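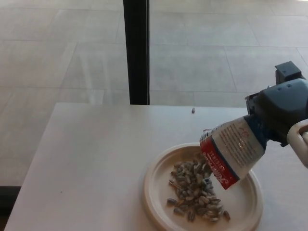 Kylie McKinnon buys sunflower seeds by the case and serves them on paper plates. She runs the snack table at the Molitwood card club, which meets in a rented hall behind the hardware store, and she has been doing it long enough to have opinions.

"Still in the shell," she said. "If you put out the shelled kind, people take a handful and it's gone. In the shell they have to slow down. It gives them something to do while they wait for their turn."

The club has 45 members. McKinnon started with peanuts but dropped them after two members told her about allergies. Pretzels came next and went stale before the evening was over. Sunflower seeds have stayed on the table ever since.

Her method is simple. She tears the bag open at one end, turns it over above the plate and lets the seeds come out in a pile. She used to spread them flat with a spoon and has stopped doing that.

"A pile in the middle is better," she said. "You spread them out to the rim and the first person who reaches over knocks half of them on the table. You're always going to find one or two on the table anyway. They bounce."

She prefers the molded-fiber plates, the plain beige ones with a raised rim. Flat plates let the seeds slide off when someone picks them up, and bowls cause another problem – people drop their shells back in with the seeds. Each plate of seeds now gets an empty cup next to it for the shells.

"I had to write SHELLS on the cups with a marker," she said. "That was in March. Before that I was finding shells in the coffee grounds, in the plant, all over."

She won't name a favorite brand. Salted is the standard order. She tried a dill pickle flavor once and the members finished it, but several of them complained that their fingers left marks on the cards.

Leftover seeds are thrown out if the plate has been on a table. Unopened bags go in a lidded tub in the hall closet. An open bag gets folded over twice and clipped, and McKinnon takes it home.

"My husband eats those in the garage," she said. "He doesn't use a cup."

She plans to keep the table going through next season and would like someone else to take over the coffee.

Print this article | E-mail this article
77 shares | 2 comments

Recent stories
Falter Street bridge to get new railings
Naseri Bakery adds early morning hours
Wirine library sale brings in 509 books
Molitwood pool opening pushed back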